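Home Opinion Food Letters Archive Subscribe

February
By Itzel Escobedo

Let people be late to dinner

My mother ran dinner like a train station. Six thirty, hands washed, chairs pulled in, and if you came through the door at six forty you ate what was left and you heard about it. I ran my own kitchen the same way for years, and I was proud of it too. Then my younger one started swim practice and my husband switched to the late shift at Hosach, and for one whole winter I stood at the stove getting angrier and angrier at a pot of rice.

So I quit. I didn't quit cooking (I like cooking!), I quit the clock. Food goes out when it's ready and people come to it when they come. I think more families should do this, and I think the guilt we pile on each other about the family dinner is mostly nonsense.

I know what the other side says because I used to say it. Kids who eat with their parents do better in school, they talk more, they stay out of trouble. Maybe so. But I was at those dinners as a kid and I can tell you what got said: elbows, vegetables, who scratched the car. My brother could clear a plate in four minutes flat so he could get out of there. The talking happened later, when somebody wandered back in for a piece of bread and my mother was wiping things down and not looking straight at anybody.

That's the part worth keeping, the wandering back in. You can't put it on a schedule, though you can leave a door open for it – a lid on the soup, a light on, a chair that isn't stacked with mail.

My neighbor Mahsa Farahani disagrees with me completely, and she's a better cook than I am, so I listen. She says a meal nobody waits for is just a snack, and that her kids learned patience by smelling a stew for an hour while their grandfather found his glasses. I've eaten at her table and it's lovely. She also has a father-in-law in the house who can watch a stove, and a job that lets her go at three. I don't have either of those, and neither do most people on my street.

Then there's the money side. When dinner had to happen at one exact time, I bought my way there. Takeout, mostly. I went back through one bad month and found we'd spent $561 on food that came in bags, nearly all of it ordered after five because I'd panicked. The next month, with no clock, it was $258. I still burned a few things. We ate a lot of beans. 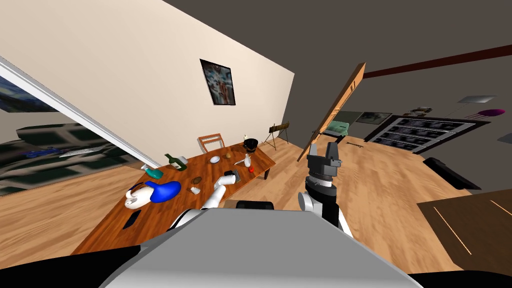 The other thing that went away was the phone fight. I used to make everyone drop theirs in a basket by the door, and you'd have thought I was collecting kidneys. Now if my daughter eats at eight with a show going, fine. Half the time she turns it off by herself and tells me some long story about a girl on her relay team, and I sit down with my tea and have a second supper I didn't need.

I do keep one rule, and it's that you don't eat in your room. You come to the kitchen, you put it in a bowl, you sit. If somebody else is there you say hello like a person. My son thinks this is harsh. He's fifteen and he thinks socks are harsh.

And yes, we still have a proper sit-down meal now and then, birthdays and when my aunt visits. Everybody's on time for those, funny enough. I set out the good plates, we pass things to the left, somebody spills. I enjoy it a lot more than I did when it was every single night and I was the one blowing the whistle.

My mother came to stay last month and I was nervous about it. The first night she sat down at six thirty by herself with her napkin on her lap and gave me a look. By the end of the week she was having her soup at nine with my husband when he got in, the two of them complaining about the same actor. She still says I'm doing it wrong.

Comments (3)

Fidel Ocampo
We did this by accident when both of us were on nights. My only gripe is dishes. With everyone eating at different times the sink is never empty, ever. How do you handle that?

Nisha Mishra
I'm with the neighbor. Waiting for each other is the point of it for us. But $561 on takeout made me go look at my own total and now I'm not speaking to anyone.

Trinidad Valdebenito
Fidel, one bowl per person, with your name on it. You wash yours or you eat out of a dirty one. Worked on my boys in two days.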